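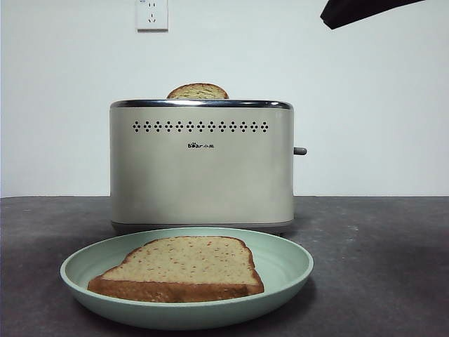
Two-slice toaster with a slice of bread in one slot.

4. Adding translated editions to the catalog

Use this section when you add a translation of a critical work to the Boström Bibliography. Originals are covered in section 3. You need an editor account and the book itself, or a clear scan of its title page and copyright page.

4.1 Create the record

1. Sign in and open the Editions tab.
2. Search for the original work by title. If it has no record, stop and create one first.
3. Select Add Translation. The form opens with the author and original title filled in.
4. Type the translated title as it stands on the title page. For titles in a non-Latin script, put the original characters in the first field and the romanized form in the second.
5. Enter each translator in the order printed. Use one line per name.
6. Enter the city, publisher and year.
7. Select Save Draft.

Note: The Publisher field uses the house list. If a press has changed its name or is known by both a translated and a romanized name, pick the house list form and put the other in Variant Names. Sallitside Press and Sallitside Academic are separate entries. Do not merge them.

4.2 Add prefaces and notes

1. Open the draft and go to Contributors.
2. Choose a role for each person: Preface, Afterword, Annotator or Reviser. A person may hold more than one role.
3. Enter page numbers for any preface longer than one page.
4. Paste the abstract, if there is one. The limit is 600 characters, with spaces.

Caution: Pasting from a word processor can carry over hidden formatting and break the diacritics. Paste as plain text, then check every accented letter against the book.

4.3 Link reviews and reprints

1. In the Related Items panel, select Link Existing.
2. Enter the record number of the review. For example, 683 links to the Fevbridge Quarterly review file.
3. Repeat for each item. A draft holds up to 69 links.
4. Select Check Links. Broken links show in red and must be fixed or removed before you submit.

A reprint with no changes to the text does not get its own record. Add the year under Reprints. A revised translation does get its own record.

4.4 Submit

1. Select Preview and read the citation through once.
2. Select Submit for Review. The draft locks.
3. Allow 5 working days for a reply.

If you need to change a locked draft, use Recall on the Submissions page. Drafts imported from the old Zorken files cannot be recalled. Write to the catalog desk with the record number and the correction.

Section last revised 13 January 2021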